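The Tilt Condition

The log for the Zistenis kitchen opened, as all of them did, with the task string: put the fruit bowl in the microwave. The policy had been trained at Platitz on level viewpoints only. In the third condition the viewpoint was rolled, and nothing else in the simulation was changed.

She ran 112 episodes overnight and read the results at her desk before the building's heat came on. The baseline, Luvar, had failed nearly every one. The new method had failed 7. She did not trust the number. It was too small, and she had written the scoring function herself, in December, with a fever.

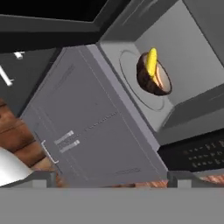 She opened the scoring function and read it line by line. Success required two things: the bowl within the bounds of the cavity, and the gripper clear of it. The state of the door was not checked. Neither was the fruit. An episode in which the banana rolled under the cabinets would have passed.

She added both checks and started the replay. It took 3 hours. During that time she ate a sandwich, answered a message from the Ghorbani office about disk quotas, and drafted two versions of the paragraph on limitations, one for each outcome.

The count came back at 7. She compared the episode numbers against the first list and they were the same ones. She deleted the second paragraph, kept the first, and entered the date at the top of the file: 16 January 2018. Then she queued the fourth condition, in which the lights were off.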